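The Dallari Mug Tree, Six Weeks In

I own too many mugs and I own one mug tree, and this is a review of the second of those facts.
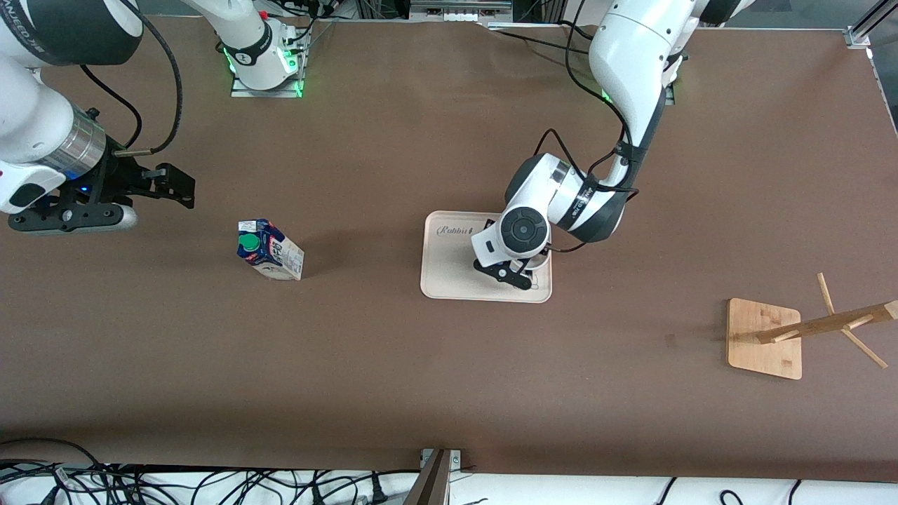 Why a mug tree at all

The cupboard over our kettle is a deep one, and deep cupboards are where mugs go to be forgotten. At the front live the two that everyone uses. Behind them is a sort of ceramic hinterland: wedding presents, a conference freebie from Ditbridge, something with a lighthouse on it. Every morning I reached past the good ones, knocked over the lighthouse, and began the day with a small crash. A mug tree seemed the adult response.

I had also been told, by my sister-in-law Rosalía Mateos, that mug trees are for people who have given up. She keeps hers in a drawer, stacked, and has chipped most of them, so I weighed her opinion accordingly.

What you get

The Dallari comes in a long thin box with the post and the pegs separate, and a sheet of instructions in which the pegs are called "branches" throughout. I found this charming for the first minute. They push into holes in the post, and they go in at a slant, and there is a right way up. I did two of them the wrong way up. A mug hung on a peg that slopes downwards does what you would expect it to do, and I am now short of one lighthouse.

No glue is supplied and none is mentioned. Mine have stayed tight so far, apart from the lowest one, which turns a little if you take your mug off in a temper.

It is wood, plain, with a finish so discreet that I had to wet a fingertip to find out whether there was one. (There is. Just.) Tea marks come off the base if you catch them that day. Leave them overnight and they have moved in.

Does it stand up?

Fully loaded, yes. Half loaded, it depends which half. Hang three heavy mugs on the same side and the whole thing leans in like somebody listening at a door. It has never gone over, but I have started putting mugs back in opposite pairs, and my husband, who doesn't, has started being watched while he does it.

The base could do with being wider. It could also do with felt underneath, as it makes a nasty scraping noise when you slide it across the worktop, and everyone slides it. I stuck on some pads meant for chair legs and the noise went away. For the price, Dallari might have run to the pads.

Mugs that fit, mugs that don't

Ordinary handles are fine. Big handles are fine. The dainty cups my aunt left me have handles made for one gloved finger, and they will go on the peg but come off it reluctantly, with a noise I don't care for. The enormous soup mugs fit the pegs and then bang against the post, so they are back in the cupboard, where they have the hinterland to themselves.

The tray question

I have ended up keeping the tree next to a cream tray and the milk, so that tea can be made in one spot without a tour of the kitchen. I mention it as the tray has turned out to be the more useful purchase. It was cheaper, it has no branches, and it carries things. Were I allowed only one of them I'd keep the tray, and the mugs could fend for themselves.

Against the others

Before this I had the Truvar, a metal one, which rusted at the joints and left orange rings on the worktop. I also looked at the Zabala, a handsome object with arms so short that I suspect it was designed by a coffee drinker with one espresso cup. The Dallari is duller than either and I would buy it again, with the felt pads in the same order.

Four stars. The missing one is for the lighthouse.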